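Cold Is Enough: What We Learned From a Summer of Shared Laundry
Tania Samarakoon and Selvaraj Rathnayake
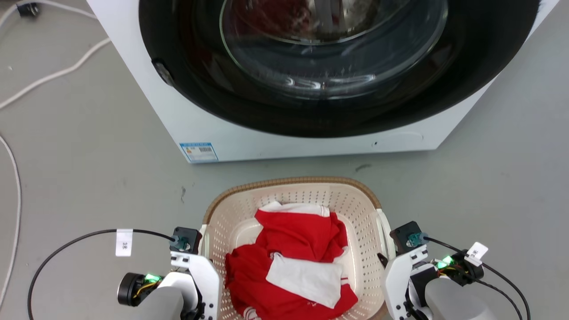
Student Project Reports, Issue 26

Neither of us expected to care this much about laundry. When we signed up for the summer household project we wanted to do refrigerators, but refrigerators were taken, so we got the washing machine at Drullside, the student house where Tania lives, and by the second week we were texting each other about spin speeds.

Our question was simple. Do everyday clothes come out just as clean at a low temperature as at the one people in the house normally pick? We also wanted to know whether the way people sort and load makes any difference, so we kept a notebook next to the detergent and asked everyone to write down what they washed and which setting they used.

The machine

It's a white front loader with a big round glass door, and it stands right on the floor with no platform under it. We liked this for practical reasons. A basket can be parked directly in front of the door and everything goes from basket to drum without a trip across the room. The one we used has small holes all over its cream plastic sides and a brown woven-look rim. It has handles at both ends, and you'll want them, because wet towels are heavy!

Method

We ran 20 loads in all, half at 20 degrees and half at 60 (Celsius, as on the machine's dial). Each load included a set of cotton test squares that we cut from one old sheet and stained ourselves with coffee, tomato sauce, grass and cooking oil. The grass was the most fun to do. Selvaraj rubbed it in with the heel of his sneaker and got a really even result, much better than our first try with a spoon.

We used the same detergent every time, a plain liquid called Calvo, and measured it with the cap. Reds and other dark colors were washed together and kept away from the test squares after our pilot load, when a sock turned the whole set pink. (We repeated that one, and it isn't part of the results.) Afterward the squares were dried flat and scored by three housemates who didn't know which temperature they were looking at.

Results

Coffee and grass surprised us. The scorers could hardly tell the cold squares from the hot ones, and twice they preferred the cold. Tomato was a little better hot. Oil was the clear loser at 20 degrees and left a shadow you could see from across the table — rubbing in a drop of dish soap first fixed most of it.

Loading mattered more than we had guessed. When the drum was stuffed to the top, scores dropped at both temperatures, and some squares came out folded into a pillowcase with the stain still sharp. Leaving a hand's width of space at the top was enough to bring the scores back up.

The notebook was great reading. Before we started, almost every load in the house went in at 60, including T-shirts worn for one afternoon. By the end most people had switched to cold for everything except towels and sheets, and one page just says "cold again, fine again."

What we would change

Our scorers got tired, and the last few sets were rushed. We'd also like to try a powder, and to borrow a Nenex plug meter so we can measure the electricity for each cycle. We plan to do that in November, when the house is full again and there's plenty of dirty laundry to go around.

Report handed in August 14, 2024

Contact: Gullach Student Projects Office | © Gullach Student Projects | Back to top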